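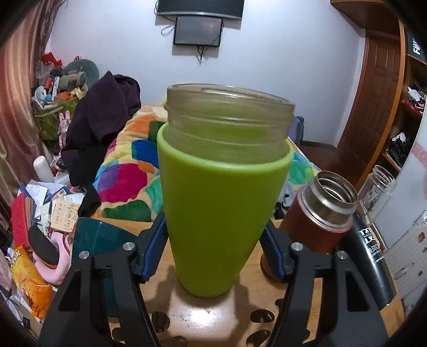 Section 4. Recording a Bottle-Handling Session

This section applies to members of the Susulley Student Robotics Club who collect demonstrations at home with the Zarkix hand-held gripper. Complete Section 3 (Charging and Pairing) before proceeding.

4.1 Preparing the table

1. Select a table that stays steady when pushed lightly by hand.
2. Use empty bottles only. The capacity of each bottle must be at least 400 ml.
3. Remove the lid and store it away from the table.
4. Stand the target bottle upright within easy reach. Other bottles may remain on the table as distractors.

Note: Household items in the background are acceptable and do not need to be cleared. Remove letters, identity cards and family photographs.

4.2 Performing the grasp

1. Open the gripper fully and approach the bottle at a low angle.
2. Bring one finger pad to each side of the body, below the neck.
3. Close the trigger slowly until both pads make contact.
4. Lift, hold for two seconds, and return the bottle to the table.
5. Release, withdraw the gripper and press the marker button.

Repeat until 20 demonstrations have been saved. Change the position of the target bottle after every fifth one.

CAUTION: Do not squeeze glass bottles past first contact. Keep fingers clear of the linkage while the trigger is moving – the joints can pinch.

4.3 Submitting the session

Upload the session to the club folder on the same day. Sessions with fewer than 85 percent usable demonstrations will be returned for repetition.

Revised 16 April 2026

Related sections
Charging and Pairing the Zarkix Gripper
Replacing Worn Finger Pads
Entry Rules for the Grureck Challenge
Loan Form and Equipment Return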